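Trernamum Kids' Fitted Sheet and Pillowcase Set

Item no. 1273
Ships from our own stock

The Trernamum set is a printed bedding set for children's beds. It comes as one fitted sheet and one pillowcase, and the top sheet is sold separately. We have carried it in the store and online for several seasons and reorder it more than any other printed bedding.

Sizes and fit

The fitted sheet is made in crib, twin and full. The twin has deep corners and elastic along all four sides, so it stays put on a foam mattress as well as a spring one. If you use a mattress pad, put the pad on first and pull the corners of the sheet down over it. A thick topper will take up most of the depth. Measure the mattress and topper together before you order – the full depth is printed on the packaging insert.

The pillowcase has an envelope end with no zipper or buttons. It fits a standard pillow. For a toddler pillow, fold the extra fabric to the back, or order the small case from the Brimus range.

Fabric

Cotton percale, 200 thread count. It feels crisp at first and gets softer over the first few washes. Percale wrinkles more than jersey or sateen. Customers who want a sheet that looks smooth straight from the dryer should look at our Kusix jersey set, which has the same corner construction in solid colors only.

The print goes onto the cloth before cutting, so the pattern does not line up at the seams. Each sheet will have the motifs in slightly different places.

Washing

Machine wash warm with similar colors. Wash separately the first time. Tumble dry low and take the sheet out while it is still a little damp if you plan to iron it. Iron on the back of the print. Do not use chlorine bleach. Stain sticks are fine on the white pillowcase piping but can lighten the colored areas if left on overnight.

Allow for some shrinkage in length. Teresa Sheehan in our returns department asks that you try the sheet on the mattress before you wash it. We can exchange a sheet that has been opened but not one that has been laundered.

Colors and prints

Light Blue Character
Cream Forest
Plain White
Gray Stripe (twin only)

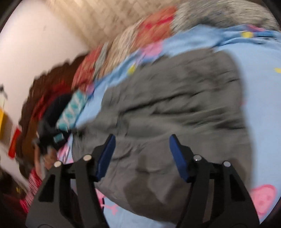
Light blue print, with gray cloth on top.
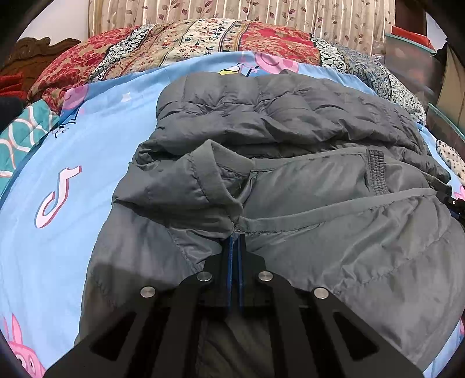 Stock and delivery

Orders placed before noon go out the same day. Crib size in Cream Forest is sold out and will be back in late September. Twin and full are in stock in every print.

Schools, camps and family hotels can order by the carton. A carton holds 20 sets of one size and one print – we do not split cartons. Write to Joon-young Ban for carton prices and give the delivery address, as freight is charged by zone.

Goes with

Trernamum top sheet, twin or full
Yu waterproof mattress pad
Brimus toddler pillow and case

Returns

Unused sets can be sent back in the original bag within the return period shown on your packing slip. Please keep the insert. Sets bought by the carton are returned by the full carton only.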